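The Kitchen Where People Teach the Machine

When I came first to the Dadell kitchen in Jarnum, I expected to hear about lost jobs. The company prepares plates for 11 canteens, and in October it told the staff that a part of the plating work will be done by robots. People were worried, and some of them still are.

But the work has changed in a way I did not foresee. Before a robot arm can put fruit on a plate, somebody must show it how. At Dadell this is done by the same people who did the plating before. They go to a training room on the upper floor, take a gripper in the hand, and repeat one small movement up to 200 times in a shift. Pick up, carry, put down, start again.

"My hands know this work since many years," one of the platers told me. "Now I must do it slowly and think about each finger." She finds it more tiring than the kitchen, although she can work without the noise and the steam.

The recordings go to Uchida, a small software firm which prepares them for the arms. A recording with a mistake is not always thrown away — the engineers like to see how a person corrects herself. For the platers this was strange at first. In the kitchen a dropped berry was only waste.

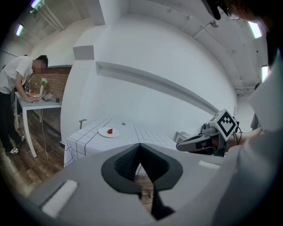 A strawberry on a white plate in a room set up for gripper work.

The pay is the same as before, and this is where the discussion is now. The platers say that teaching is a skilled job and should be paid so. The management answers that it will look at the question when the first line, called Ginine, is running. It should fill 100 plates in an hour.

One older worker asked me what they will teach when the robots have learned the strawberries. I gave this question to her manager. He said there are always new menus, and then he went back to his office to prepare the next week's plan.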